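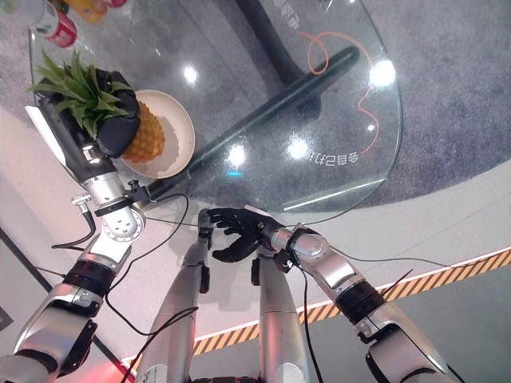 Pineapple on a white plate, round glass table.

Part-time food and table stylist wanted, two days a week

Hi! I'm Keegan Waaka and I run Pluka, a small studio that makes pictures and short recipe cards for people who sell fruit, tableware and the odd bit of furniture. I've been doing the styling myself for years and I've run out of hours, so I'm looking for somebody who likes fussing over a plate as much as I do (more, if possible).

A lot of the work is plain old fruit. Whole pineapples, halved pineapples, pineapples turned a quarter inch until the crown fans out the right way. You'd be picking the fruit at the market, wiping it down, choosing a plate, putting it on the table and then moving it again when I change my mind. I change my mind a lot, sorry in advance.

The glass table gets used for nearly everything and I love it, but it's a diva. Every fingerprint shows, and you can see the legs right through the top, so you have to think about what's underneath as well as what's on it. If you've ever polished glass with coffee filters you and I are going to get along great.

What a normal day looks like: we start at 9:30, unpack whatever came in, and go over the list for the client. Right now that's mostly Fidberg, who make plates and bowls, and Gendarier, who import tropical fruit. Lunch is usually whatever we cut up that morning, plus bread. We're washed up and out by 5. Thursday is market day, so that one starts at 7 and I buy the coffee.

I'd like you to have:
A good eye and steady hands
Some kitchen experience, paid or not (a few years of cooking for a big family counts!)
Decent knife skills, because a pineapple can be a real pain
A driver's license
The patience to wash the same plate over and over

I really don't mind if you've never worked in a studio. The last person who helped me came from a flower shop and she was wonderful at it. You should be okay lifting a crate of fruit up one flight of stairs, and if you're allergic to pineapple or mango this probably isn't the job for you.

There are 107 plates on our shelves and I'm hoping you'll have opinions about all of them. You'd also be in charge of keeping those shelves tidy, which I've been terrible at.

The pay is $3000 a month for the two days, paid at the end of the month, and you can take home leftover fruit. We'd start with a trial of three months and then sit down and talk about whether you want more days. I'd like somebody in place by November.

To apply, drop a note through the door at Pluka, upstairs from the Daza bakery, or come up and say hi any afternoon. Tell me a little about yourself and include a photo of a table you've set. Phone pictures are totally fine, and so is a messy kitchen in the background.

Keegan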